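### 3.2 Setting and recruitment

The survey of lunch habits was carried out in Trullcombe and Gullow, two towns of similar size with different bus services. Adults who worked at least three days a week away from home were invited by a letter left at their workplace. We sent out 300 letters and had 134 replies. Of these, 72 people kept the food diary for the full period – the rest either stopped early or left out the weekend pages.

Diaries were filled in by hand. Each page asked what was eaten, where, and how long the break lasted. People who ate at their desk or workbench were asked to say so, as earlier work by our group found that such meals were often left out.

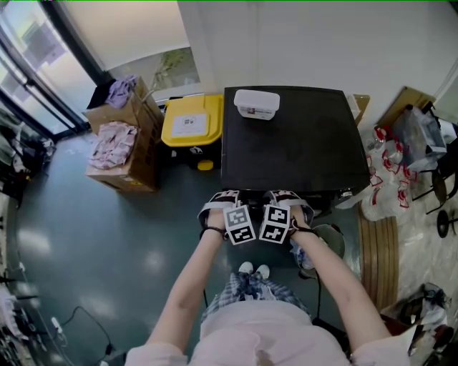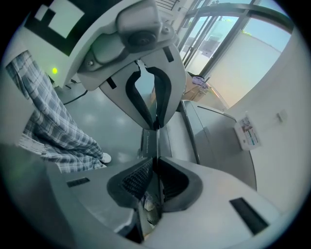

Figure 2. Blue-and-white plaid clothing and white shoes in a room, in two views.

Answers were typed up in February and checked against the paper copies by a second reader. Where the two readings differed, the entry was marked as unclear and not used in the tables. Drinks taken without food were not counted as a meal.

Breaks were shorter in Gullow than in Trullcombe, mostly on Monday. Shift workers are reported separately in Section 4, as their main meal often fell outside the middle of the day.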